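Mukeck Pledge Terminal - contactless donation reader

Sold by Grivero Event Supplies
Price: £279 to buy, or £12 a day to hire
Stock code: 254
Page last checked: November 2, 2020

We have been slow to list card readers for charity events. Most of the ones sent to us did less than the leaflet claimed, and the fees were tucked away where a tired fundraiser would never look. The Mukeck is the first we've been willing to sell, and we still have some grumbles, which are set out below.

What it does

The terminal takes a contactless payment of a fixed amount. You choose the amount beforehand, the donor taps a card or phone, and a green light comes on. It will also take a typed-in amount, though the keys are small and we wouldn't want to use them in a dark hall with a queue forming. It works over wifi or a SIM card (one is in the box, data not included).

What the maker says, and what we think

The maker says the terminal "transforms giving". We doubt it. People who were going to put a fiver in a bucket will tap a fiver instead, and a few who carry no cash will give where they couldn't have before. That second group is worth having. Whether they are worth £279 depends on how many events you run, and if it's one quiz night a year you should hire.

The maker also says the battery lasts all day. Ours lasted through an afternoon fair and gave up during the raffle. Bring the charger.
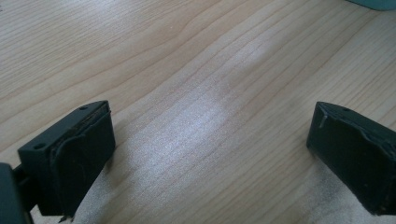 Does the terminal claim Gift Aid on tapped donations?

Only if the donor fills in a declaration. A tap gives you no name and no address, so the terminal shows a short web link after each payment and leaves the rest to the donor. In our trial very few bothered. A pad of paper forms and someone friendly holding a pen did far better.

Fees

The payment company takes its cut from each donation, and that cut is separate from anything you pay us. Ask for the rate in writing before you sign. Ask as well whether there is a monthly charge in months when you take nothing, as the leaflet is vague on this and we had to write twice to get an answer.

How we tried it

Valeriano Alcaraz took one to the Sarkley sponsored walk in June and stood it at the finish. It took £557 over the day. The organisers were pleased, but they had no figure for card giving from the year before, so please don't read that as a rise. Two payments showed as failed and then went through anyway, and both had to be refunded by hand the following week.

We also tried the Cifuentes reader, which is cheaper and has a nicer screen. It lost its signal whenever we went indoors and we don't stock it.

In the box

Terminal
Charger and lead
SIM card
Printed guide (the online version is newer and clearer - use that)

Hire terms

Hire is by the calendar day, including the days it spends with you before and after the event. Set up your payment account well ahead, as approval can be slow and we can't hurry it. Late returns are charged at the daily rate. Delivery is extra on both hire and sale.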